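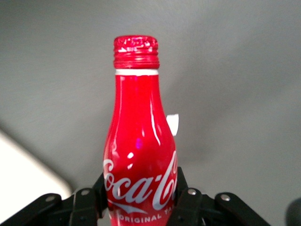 4. What people told us about keeping treats at home

We began the home visits expecting to talk mostly about money, and we did talk about money, but the conversations had a way of drifting towards cupboards. In Sovodham, where we spoke to 62 households over the winter, people were very fond of explaining which things were kept for guests and which could be opened on an ordinary evening, and they were kind enough to go on explaining long after our tea had gone cold. Biscuits came up more than anything else. A plain packet was for the family; a box was for visitors, or for a grandmother, or for the neighbour who had minded the children.

Lozano has suggested that this has less to do with taste than with how easily a present can be recognised. Our interviews give her some support, although several people told us quite firmly that they simply liked the look of a nice box. Tartan was mentioned often, usually with shortbread in the same breath, and so was the colour red, which many linked with holidays and with trips to the bigger shops in Cledance. An example of a box in this style is given in Figure 3.

Figure 3. Vanilla shortbread in a narrow cardboard box with a red tartan pattern.
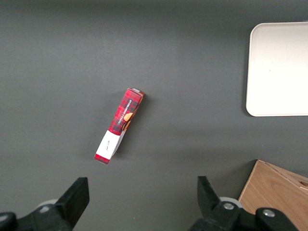

4.1 Gifts that are passed on

A good many boxes, we were told with some laughter, are never opened by the person who first receives them. They wait on a shelf until another birthday comes along and then they set off again. One woman in Kinnunen believed that she had been given back her own biscuits after two years, and she was rather pleased about it. We had not planned to ask about passing things on, and Rocío Cortés added the question to the interview sheet only after the first week of visits, so the earliest households are missing from this part of our account. We would dearly like to go back to them, and hope to do so when the work in Urero is finished.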